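Nurkton repair morning is back, and it's moved

Good news for anyone with a wobbly chair or a toaster that's given up: the Nurkton repair morning starts again this Monday, and it has a new home. We've swapped the old chapel room (lovely windows, freezing floor) for the ground floor of the Aebischer building, just behind the baker's. Doors open at 9.30 and I'm told the kettle will be on before that!

I popped in to see Hannelore Stöckli, who has been running the mornings from the start, and she was halfway up a ladder putting hooks in. She says 691 things were brought in last year, mostly lamps, zips and radios, and she'd like to see more bikes this time. "People think a bike is too big to bother us with," she told me. "Bring it. We've got the space now."

And they have. There's a proper sink, a wide door for prams and wheelchairs, and room for up to 400 small parts in the drawers that came over from Rernex when the shop closed. I spent far too long looking through those drawers and came home with a hinge I'd been after for ages.
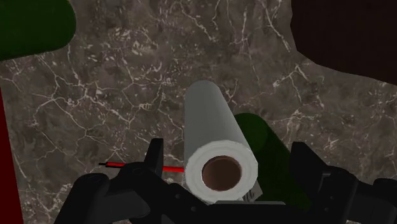

What to bring

One item per person to begin with, please, and a second if it's quiet. Clean it first if you can, and bring any bits that have fallen off, even the ones you think don't matter (I once left a spring at home and had to go all the way back for it). Sewing is at the table by the door, electrical things are at the back. Microwaves still can't be looked at, sorry.

It's free, though there's a jar for coins, and the money goes on glue, thread and fuses. If you fancy helping, Hannelore is after two more people who can sew and someone patient to write the tickets.

The last ticket goes out at noon. Parking is tight on that side of the road, so I'd walk or get the bus to the Prolemum stop and cut through the alley.
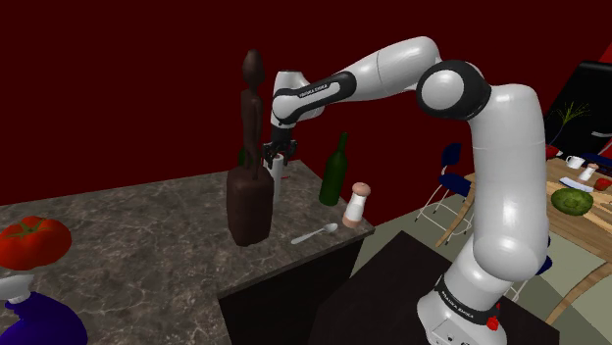 White and black Franka Emika arm beside a dark red wall.

The mornings carry on every week until June, then stop for the summer.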